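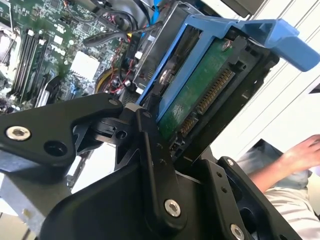
The drive bench at Trultenside

Replacing a hard drive in a desktop computer is a short job for a person. The side panel comes off, the cables come away, a lever is squeezed and the caddy slides out. Teaching a robot arm to do the same has occupied one end of the shared workshop at Vulumthorpe since December, and the members who built it describe the work as half mechanics and half patience.

The project is called Trultenside. Its aim is narrow: take a caddy out of an ordinary desktop case, move it clear of the cage, and put another one back. The workshop strips and repairs donated office machines, and drives are the part handled most often. Each has to be removed, wiped or destroyed, and recorded. The removal is dull, and dull work was what the group wanted to automate.

The arm was bought second-hand. The gripper was made on site from flat black plates, joined at pivots and held with hex-socket screws. Plates were chosen over printed parts after the first version, which was printed, flexed enough under load to lose its alignment. The holes in the finger plates serve for mounting pads, stops and sensors, and most are left open at any given time. A member who wants to try a different fingertip can drill a blank, bolt it on and have it running the same evening.

A small camera sits at the wrist and looks along the fingers. This placement has one clear advantage: whatever the fingers approach is in view, whichever way the arm has turned. It has a matching fault. The gripper itself fills a good part of the picture, and the contact point is often hidden by the plate that is making the contact. The control program, Melis, deals with this by fixing the position of the caddy before the fingers close and then relying on joint angles for the last 15 mm.

Colour helps a great deal. Many caddies of this type are bright blue plastic, in a case where nearly everything else is grey, green or black. Melis looks for the large blue region first, fits a line to the rail, and takes the angle of the drive from that. The release lever is found second, as the part that sticks out beyond the body. Blue cables caused trouble early on. A cable running beside the bay could be joined to the rail by the software and pull the fitted line several degrees off. The cure was a limit on width: anything too thin to be a rail is dropped.

The drive's circuit board was the next concern. With the underside facing outward, as it often does, the board and the gold contacts of the SATA connector are exposed to anything that comes near. A steel fingertip dragged across them would ruin a drive that might still hold somebody's accounts. The rule in the program is that the fingers may press on the caddy or on the edge of the drive, and nowhere else. Grip force is capped in software, and a second cap is set by the motor supply, in case the first is edited by mistake.

Force proved harder than vision. Caddies stick. A worn one moves freely, while a stiff one needs a firm pull and then lets go all at once – at which point the arm, still pulling, jumps backwards. The present method is to pull in small steps and pause after each. It is slow. A full removal takes 155 seconds, and a person can do it before the arm has finished its first look.

Trials are run with the power lead removed and a member at the bench, within reach of the stop button. The workshop also asks that the data and power cables be taken off by hand beforehand. A separate tool for connectors, named Lesik, has been drawn up but not cut. Its jaws would need to reach between the cage and the memory slots, and on many boards there is little room there for fingers of any sort.

Insertion remains the weaker half. A caddy must enter its rails square, and an error of 2 mm at the front edge is enough to jam it. The group is testing a looser wrist joint that lets the caddy find its own way in, much as a hand does. Early results are mixed: fewer jams, but a tendency for the lever to stop just short of its catch.

Drawings for the gripper plates are kept in the workshop's shared folder, along with the cutting list. The next set will be made in thicker plate, with the pivot holes reamed after assembly.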